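Iteo packt wieder: Snackkartons aus Novberg gehen im Oktober auf die Reise

Novberg, im Oktober. Ich gebe es gleich zu: Ich freue mich auf diese Wochen das ganze Jahr! Bei uns im kleinen Versandladen Iteo werden wieder die Kala-Kartons gepackt, und wer schon einmal einen bekommen hat, weiß, dass da alles Mögliche drinsteckt (Knabberzeug, Tee, Süßes, und immer etwas, das man erst mal googeln muss).

Angefangen habe ich damit vor elf Jahren am eigenen Küchentisch, zusammen mit Rüdiger Heitmann, der bis heute die Adressen klebt und dabei furchtbar pfeift. Im vergangenen Herbst waren es dann fast 1000 Sendungen. Neu dabei sind zwei Sorten Gebäck von Hourani, die ich seit dem Sommer praktisch täglich probiere, rein beruflich natürlich.

Gepackt wird weiterhin von Hand: die schweren Sachen nach unten, die kleinen Tütchen kommen zum Schluss in die Lücken. Den Karton bitte aufheben, der lässt sich prima für Wolle oder Spielzeug weiterverwenden!
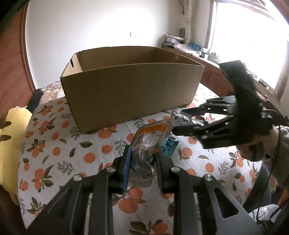 Offener Karton und kleine Päckchen auf dem Tuch mit den Orangen.

Bestellungen nehmen wir ab sofort im Laden und telefonisch an, täglich ab 10 Uhr. Wer eine Nussallergie hat, sagt bitte gleich Bescheid, dann stelle ich etwas anderes zusammen. Redaktionen, die mal beim Packen zuschauen möchten, melden sich am besten direkt bei mir, Kaffee ist da.

Kontakt: Ruba Najjar, Iteo, Novberg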